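## Part 2: Getting Your Laundry Corner Ready

If you've made it this far, the hard lifting is behind you and your Closta shelf is up on the wall. This part of the guide covers the floor in front of the washer, the basket, and the way a load of clothes gets from one to the other. It won't take you long, and it's worth doing before your first wash, even if the pile in the bedroom is calling to you.

You will need:

- your Closta basket, with its liner taken out
- a soft cloth and a bowl of warm water with a drop of dish soap
- the felt pads from the small Irgate envelope
- a tape measure

### Clearing and checking the floor

1. Move everything out from in front of the washer – rugs, shoes, the bottle of detergent that always ends up down there. You want to see bare floor.

2. Wipe the floor with the damp cloth and let it dry all the way. Old scuffs may not come out, and that's fine. What you're after is grit, which can scratch both the floor and the underside of the basket.

3. Open the washer door as far as it will go and see how much room it takes up. If the door bumps the shelf, go back to Part 1 and raise the shelf bracket by one hole.

4. Measure straight out from the front of the washer. We like to see 475 mm of open floor when you're using the medium basket. With less space than that you can still manage, but you'll be turning the basket sideways a good deal.

> **Note:** If your washer sits on a raised base, take this measurement from the front of the base.

### Fitting the basket

5. Turn the basket upside down on a towel. Peel the felt pads and press one near each corner, holding each for a slow count of 8. Leave the basket upside down for an hour so the glue can settle. (A good time for coffee!)

6. Turn it right side up and run your fingers along the rim and inside both handles. If you find a rough spot, smooth it with the little sanding block before any clothes go in, as a burr will catch on knits every time.

7. Lift the empty basket by both handles and set it down a few times. It should rest flat without rocking. A basket that rocks usually has one pad sitting on top of a fold in its own backing paper, which happens more often than you'd think.

> **Caution:** Always lift with both handles. The Clirkolier rim trim is there for looks and for a kinder grip, and it isn't meant to carry the weight of a full load by itself.

### Your first load

8. Sort before you carry. Do reds and other strong colors as a load of their own the first few times, and check the care label on anything new. We know it feels fussy, but one red shirt can change a whole drawer of socks.

9. Put the clothes in without packing them down. They should lie loosely and stay below the rim, so that air can get to them through the holes in the sides.

10. Set the basket on the floor right in front of the washer door, with the long side facing the machine. You should be able to reach into the basket and the drum without taking a step.
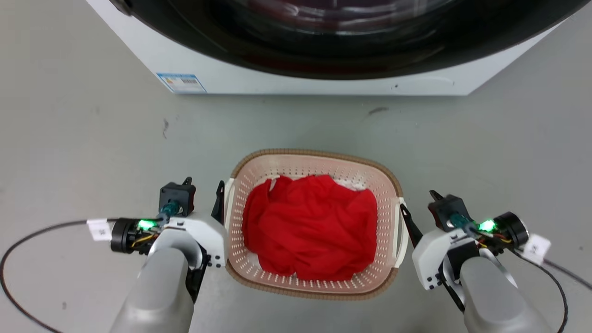
11. Slide the basket clear of the door before you open it, then move the clothes across a few pieces at a time, shaking each one out as you go. Check the pockets. Then check them again if there are children in the house.

12. When the basket is empty, look in the bottom for stray socks and buttons, then set it to one side until the cycle finishes. Please don't leave it on top of the washer during a spin, as it can walk right off the edge.

> **Caution:** Wet laundry is much heavier than dry. If a full basket feels like too much, make two trips.

### Care

Rinse the basket with lukewarm water once a month and dry it in the shade. Wipe the rim with a damp cloth only – no bleach, please, and no scrubbing brush. If a felt pad comes loose, clean off the old glue, let the spot dry, and put on a new one from the Đoàn spares pack.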